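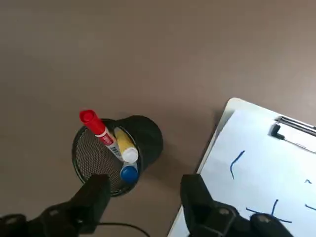

Red-capped marker in a mesh pen cup.

Review: the Kemppainen Gravestone Reading Kit

May 4, 2021

I have spent a fair part of my adult life lying on my side in wet grass, trying to decide whether a man died in 1831 or 1837. The Kemppainen Gravestone Reading Kit is sold to people like me. It promises to make worn inscriptions legible without touching them, and it comes in a canvas roll with a leather strap, so that you may look like a surgeon while you do it.

I bought mine in January, when there is nothing to do in a cemetery but plan. It got its real workout this spring at the old burying ground in Tritdale, where our historical society is finally replacing the 1950s transcription. The 1950s transcription was typed by someone who disliked slate and guessed freely. There are 190 stones on the current map, plus a few stumps we argue over.

What you get

A folding mirror, a rechargeable light bar, a soft brush, a spray bottle (empty), a kneeling pad, a height stick marked in inches, and a booklet. The booklet has 16 pages, and the first several are a history of the company. I skipped those and then went back to them during a rain delay. They did not improve.

The mirror

This is the reason to buy the kit. Most of our older stones face west, which means that in the morning, when I am awake and willing, the carving sits in flat shade and might as well be blank. You stand off to one side, catch the sun, and throw it across the face of the stone at a low angle. Every shallow cut picks up a shadow. Names come up, then dates, then four lines of verse about worms.

It folds to the size of a cafeteria tray and the hinge is stiff in a good way. My complaint is that it takes two people. One holds the mirror and one reads, and the one holding the mirror will drift toward whatever is being read. The booklet shows a little stand. The stand is sold separately, and after pricing it I now use a lawn chair.

The light bar

Fine in the shade of the big maples, useless in full sun. On the brightest setting the battery lasted me most of a morning. The button sits exactly where your thumb goes when you pick it up, so I have also lit up the inside of the canvas roll many times. A clip would have been nice, or a loop, or anything at all that kept it from rolling downhill. Burying grounds are rarely level.

I did get one good thing from it that the mirror couldn't give me. On a small marble lamb that has been melting since the Grant administration, I held the bar almost flat against the side, moved it slowly, and got the first letters of a surname. The 1950s typist had put "illegible child." We now have "illegible child, Mar–," and I was pleased about it for days.

The brush, the bottle, the pad

The brush is soft and does no harm. It will move pollen and dry grass clippings. It will not move lichen, and you shouldn't be trying to. The spray bottle leaks at the collar. The kneeling pad is excellent and I have been using it in the garden, where it has aged faster than I'd like.

The height stick is marked on one side only. I put the metric on the back myself, in marker, for the benefit of the state survey form, which asks for centimeters in one box and feet in the next.

How it compares

I had been borrowing the Distel set, which costs less and looks it. Distel gives you a flexible mirror, more of a silvered sheet, and it ripples in any wind. You get legible patches that swim around like something at the bottom of a pool. It weighs almost nothing, though, and if your cemetery is at the end of a long hike, that may settle it. Distel's brush sheds.

Then there is Lurkavico, the phone app, which several people have told me makes all of this gear obsolete. You photograph the stone from a few angles and it builds up the carving on screen. On crisp Victorian granite it was superb, and I could have read that granite from the road. On our worn slates it gave me four different death dates for the same deacon, each with total confidence. I'd still keep it around for the photos it files by location. We had a shoebox before.

Things that bothered me

The canvas roll is handsome and holds water like a sponge. Mine came home damp, was put away damp, and smelled like a pond for a week. Dry it open. Also, the pockets are cut so close that the mirror goes back in only one way around, and I have yet to guess right on the first try.

The leather strap is purely decorative. It has a brass buckle. The buckle is stamped with a weeping willow, and I admit I like the willow.

No chalk, no flour, no shaving cream in the kit, and the booklet is firm on the subject, with one photo of a ruined marble that should be posted at every gate. Good for them.

Verdict

Buy it if your stones are slate or soft marble and you have a patient friend. If you work alone, add in the price of the stand, or own a lawn chair. Groups should get one kit and a second kneeling pad, which the company does sell individually, in green.

As for 1831 or 1837: it's 1837. The crossbar on the seven is faint but it's there, and the widow's stone two rows over had it right the whole time.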